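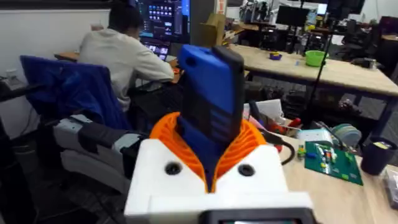
Does a death notice have to name the executor?
The executor can be left off; a notice to creditors is a separate ad.

September, posted by gsperling

odixit_s: Disagree on leaving it off. Campbell paper printed ours in one ad, 134 words.

gsperling: Combined ads are allowed there. Jarthorpe wants two.

tsanna: Jarthorpe changed that. One form now, cheque or card, 11 a.m. cutoff.

gsperling: Form covers the notice only. See page 7.

Related threads
Spelling of maiden names
Granunell cemetery records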